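Emura two-arm build, shared workshop
Progress report, period ending 2023-12-09
Prepared by Riku Honda

Status

The first arm is assembled, wired and running from the Zomby controller. The second arm is assembled but not yet tuned. Spending is on plan: the 4,000 granted in May covers all parts now on the shelf, and the remaining balance is set aside for spare servos and cable.

Gripper

The parallel linkage replaced the single-pivot design from the last report. The earlier fingers rotated as they closed, so contact on a flat part was limited to the tip. The new linkage keeps the pads parallel over the full stroke. Pad opening at the widest setting is 84 mm, against a target of 90 mm. The shortfall comes from the hard stop in the housing and will be corrected when the housing is next printed.

Green pads are fitted on the inner faces of both fingers. Pivot screws worked loose twice during early runs. They were refitted with thread locker and have held since.

Current work is on picking cloth out of an open cardboard box. Folded fabric is picked reliably when an edge stands up. Fabric lying flat against the bottom is still a problem, as the finger tips reach the cardboard before the pads can close on anything.

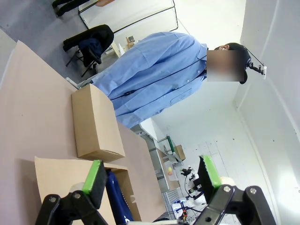 Why is the camera mounted at the wrist?
A wrist mount keeps the finger tips in view at any arm position, and the offset between camera and gripper has to be measured only once. The cost is a narrow view when the gripper is close to the table.

Control software

The Fukuda motion library was brought in to replace the hand-written joint code. Start-up now runs a homing routine and a current check on each joint before motion is allowed. Speed is capped in software while anyone is at the table. The cap will stay in place until the emergency stop circuit has been rebuilt with a proper relay – the present one cuts motor power but leaves the controller live.

Logging was incomplete for 11 runs because the disk filled. Those runs have been dropped from the results. Old logs now move to the workshop server overnight.

Open items

Joint three on the second arm shows backlash above the limit. A replacement gearbox is on order from Endis.
The wrist cable rubs on the elbow cover at full extension. A longer service loop is being tried.
Camera calibration has to be repeated after every gripper change. A keyed mount has been drawn but not made.

Next period

Tune the second arm, reprint the gripper housing, and repeat the cloth test with thinner finger tips. No change to the budget is requested.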